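Colour shift between renders, matte white surfaces
Rendering & Lighting > General

stanciu_57
Chasing a colour cast in Pultside. White bench top, soft key light, 1000 samples per pixel. My greys drift warm when I export to 8-bit.

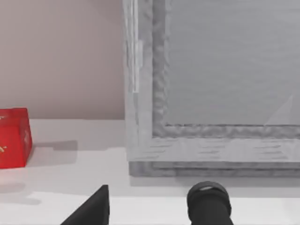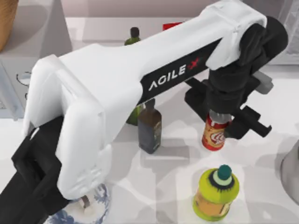 Both renders: white tabletop. Red cube in the first, white arm and small red and orange bottle in the second.

greyledger
What's the view transform? Pultside defaults to filmic, and that will shift near-neutrals on export.

stanciu_57
Standard. Checked it twice.

Erkotell
I'd look at bounce light from the wall before touching the export. A pinkish wall puts colour into anything white beside it.

greyledger
Disagree. Bounce would show in the viewport as well, and he says the drift only appears in the 8-bit file. Sample a patch in both.

stanciu_57
Viewport patch is 254, 254, 254. Export is 254, 254, almost 250.

greyledger
Then it's the profile. Strip the embedded one and re-save as sRGB.

Erkotell
Fair enough, though I'd still neutralize the wall for a test.

stanciu_57
Will run both Saturday.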